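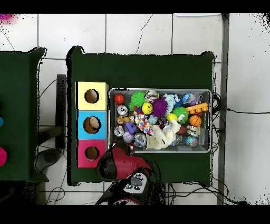 What is the Somosstead sorting set?
A tray of small toys, balls and cans, plus three cardboard boxes with a round hole in the top of each, and a growing pile of notes on how we put the one into the other.

README

Welcome! This folder goes with the sorting set we keep at Somosstead, and it has turned into one of my favorite things to look after. The idea is small. You tip everything into the metal mesh tray, set out the yellow, blue and pink boxes, pick a rule, and post things through the holes until the tray is as empty as you can get it.

What's in the set

The tray is a happy jumble. There's a smiley-face ball, a little orange basketball, spiky balls in green, a fuzzy purple pom-pom, a globe-patterned ball, clear balls (one of them glittery), silver cans, and several soft toys that drape over whatever is next to them. The orange rake is a great addition and always gets a debate going, as it isn't a ball, a can or a plush.

The boxes are plain cardboard, colored on the outside and brown on the inside. Stand them in a column on the left of the green table, yellow farthest from you and pink nearest. The notes assume that order, so please keep it if you plan to add your own!

Files

rules.txt: every sorting rule we have tried, one per line
rounds.csv: 549 rounds, one row each
wishlist.txt: things to look for when we next go shopping

Columns in rounds.csv

round: running number
rule: short name from rules.txt
sorter: initials
box: yellow, blue or pink
left_over: whatever stayed in the tray at the end, in the sorter's own words
remarks: free text, often the best part

Rules worth trying first

"By feel" (smooth, spiky, soft) is lovely with new people. "By color" sounds easy and then you meet the lavender and blue plush, or the polka-dot toy, and everyone has an opinion. Lorena Troncoso came up with "would it roll off the table", and we played it 80 times in December alone. The cans are wonderful for this one: they roll or they don't, depending on how you put them down.

Known problems

Rounds 1 to 100 were written on paper and typed up later by Gion Ruchti, so the remarks are shorter there. A few rows say "ball, shiny" and we can't tell which ball was meant. In the older rows the blue box is sometimes called "middle"; treat these as the same thing. Where left_over is blank, it means the sorter didn't fill it in. It doesn't mean the tray was empty.

Adding rounds

Please do! Put your rows at the bottom, use your own initials, and describe an object by color and kind ("dark red ball", "cream plush"). New rules go to Theresia Strebel, who keeps rules.txt tidy and will happily argue about names. If you swap something out of the tray, write it in remarks on the first round you play with the new item.

Last update: Mon 20 July, column names cleaned up and two double rows removed.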